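Hardware Maintenance, Unit 4: Changing a Workstation Processor
Handout prepared by Jamila Chowdhury, revised 12/15/24

Read this before the lab. The screwdrivers and wrist straps are in the cabinet marked Nindwood.

Shut the machine down, unplug it, and lay the case on its side. Clip on the wrist strap. Take off the cooler by loosening its screws a little at a time, in a cross pattern. If the cooler sticks, twist it gently – do not pull straight up.

Release the lever and open the load plate all the way. Hold the processor by its edges only. The contacts in an LGA socket are in the board, and they bend easily. Keep tools, sleeves and cloths away from them.

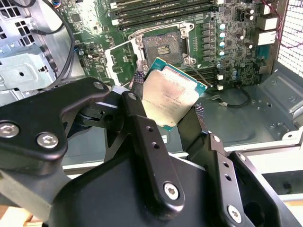

What should you do with old thermal paste on the lid?
Wipe it off with a lint-free cloth and a little isopropyl alcohol, away from the open socket, and let the lid dry before you put on new paste.

Before lowering the processor, match the corner triangle and the notches to the socket. Set it straight down and let go. It needs no pressure from your fingers. Close the plate, then the lever.

Write the socket type and the part number on your worksheet. LGA 2066 and LGA 3647 parts are not interchangeable. Hand worksheets to Milan Smits – room 166, tray by the door.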